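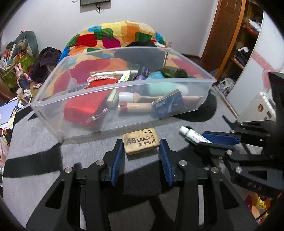
Bin tidying, both grippers in use: 4B eraser at the left, white tube held at the right.

Notebook, Golura bench, Thursday
Reading time: 1 minute

Purpose: to establish whether the clearing of small stationery into a clear bin may be entered on the Mellar chore list as a task a machine can do at home.

The set for this entry is 52 items. The eraser is retained as the reference piece. It is low, its edges are worn, and the felt gives the pads little clearance on either side. Tubes are to be logged separately from blocks, as the angle of approach differs.

Figures carried forward from the Bolley sheet: 48 items placed, 23 of them at the first attempt. A person clears the same set well within the 400 seconds allowed. The Bolley run did not.

Position at present: sorting by hand-guided gripper is acceptable. Unattended sorting is not yet recommended for household use. Soft goods with cords, such as the red pouch, remain outside the count until Wynne has agreed a rule for them.

To do: repeat with the bin turned end on. Check pad wear before the next set.

Golura Workshop Notes. Internal copy. Back to top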